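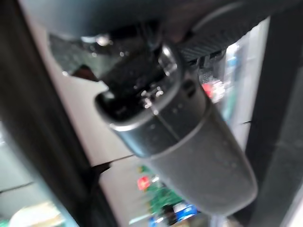 Words by Rhonda Sandhu
August 2023

Print this page | E-mail this to a friend

Kamran Hashemi keeps his colours at knee height. Anything bright goes on the bottom shelf of the back room in Sutcombe, and anything plain goes higher up. He started doing it when the children were small and never changed it.

The room used to be the larder. It has pale walls, one narrow window and a door that sticks in December. When the family moved from Stimville they brought 2 van loads of belongings, and most of the second went in here and stayed in its boxes for a year.

"You stop seeing it," he says. "You walk in for a light bulb and walk out again."

The shelving cost him £216 second-hand and took a weekend to put up. He worked from the floor upwards, a shelf at a time, and finished one before starting the next. Toys and craft things went in first, then tins, then paperwork. Old school books went to his neighbour, Ingvild Magnusson, who sorts for the village sale and is strict about what she will accept.

He doesn't label much. Lids come off if a thing is used every week - he found that people will drop something into an open tub but won't lift a lid to do it. Small pieces are kept together by colour, which his daughter can manage without help.

A joiner quoted £1,425 for fitted cupboards with doors. Kamran thought about it for a month and said no. He wanted to see what he had, and doors would have hidden the lot.

The top shelf is still a muddle of cables and picture hooks. He plans to do it after the holidays, if the weather is bad enough.

Print this page | E-mail this to a friend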